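Opinion > Home & Property > Damp, leaks and who pays

Stop selling me the fan

Damp again. Third winter running, same back bedroom, same brown tide mark creeping along above the skirting. And the same conversation with the same sort of firm, so I'm writing it down while I'm still cross.

My argument is short. Drying a house and repairing a house should be two separate jobs, with two separate quotes, from two firms that don't share a phone number. At the moment they mostly come as one lump and the lump is where the money goes.

Take my street. Leak from an upstairs bath, first week of the cold spell. Neighbour rings Balton, van there by teatime, very polite, machines in every room by 9pm. Fine. Good, even. Then the paperwork. Drying, 488 pounds. Reasonable enough for the hours. But under it, one line, "reinstatement works", 3,000. No breakdown. No room sizes. Nothing about what plaster was coming off or why. She signed it, becuase the carpet was squelching and she had work in the morning.

Anyone would sign it. You're standing in wet socks. You'd sign for a new roof. 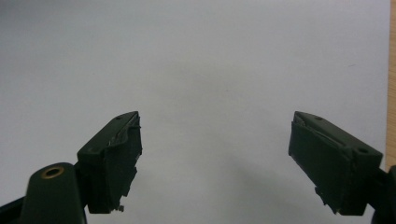 The case for one firm

I'll be fair. There is one. One number to ring, one lot of people in the house, one key handed over. If the drying isn't finished when the plasterer turns up, the same boss has to sort it out. With two firms you get the standing about and pointing. McPhee did my mother's kitchen start to finish and did it well, and she'd tell you to ignore everything I say here.

Also insurers like it. Less admin. I do understand admin.

But look at what it does to the decision in the middle. Somebody has to say whether the wall is saved or stripped. If that somebody earns nothing from saving it and a fortnight's work from stripping it, I don't need them to be crooked. They can be perfectly decent and still lean. I'd lean.

The meter problem

Moisture readings. Every firm takes them, hardly any will leave them with you. I asked for mine. Got a phone call explaining what they meant, which wasn't what I asked. Asked again. Got a PDF with one number on it, 18, no unit, no room, no date. 18 what? Percent, I suppose. Of which wall? The outside one that was always a bit cold, or the stud wall the water came through?
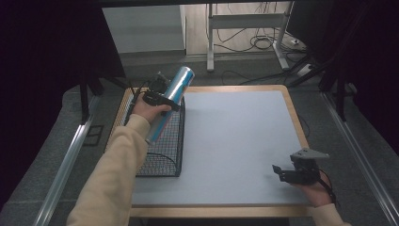 A proper log isn't hard. Room, wall, height off the floor, reading, day. Pencil would do. Every visit, copy left on the kitchen side. Then when someone says the plaster has to come off you can look and see the thing dropping nicely, or not dropping at all, and have a grown up conversation about it.

Furkix, who I used the second winter, did leave a sheet. Messy handwriting, coffee ring, best document I've had from a tradesman. Readings went down and down and then stuck in one corner, and that corner turned out to be a different leak entirely. A gutter joint. Nothing to do with the bath. If they'd ripped the lot out on day two I'd have had new plaster over a dripping gutter.

Same goes for dehumidifiers by the way. Charged per day, and the firm decides how many days. Pumex wanted to leave two running over a bank holiday weekend with nobody coming to check them until the Wednesday. On my electric as well. I said take them away or come and read the meter. They came and read the meter.

What I'd change

Split the quote. Drying first, priced alone, with an end point written down - a reading, in a named wall, not "when dry". Then a gap. Even a couple of days. Then somebody looks at what's left and prices the repair, and you're free to get another price without anyone sulking. 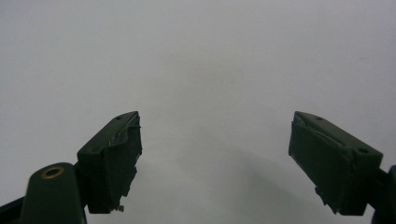 Doesn't a gap just give mould longer to get going?

Not if the drying has been done, as a dry wall can sit bare for a while without coming to harm. It's the wet one painted over in a hurry that grows fur behind the wardrobe.

And put a ceiling on what can be signed for on the first night. I'd say 1,000, enough to get the water out and the machines in. Anything past that waits until the householder has slept and has dry feet. Firms will moan that it slows them up. It will, a bit. Slow is ok. Plaster takes its own time whatever the van says on the side.

I know people will write in and say their firm was marvellous. Good. Mine turned up when they said they would, every one of them, and I've no complaint about boots on the stairs or any of that. My complaint is the one line with the big number next to it.

Back bedroom's drying as I type. Two machines, door shut, sheet of paper taped to the wall. I asked for the sheet before I let them plug in.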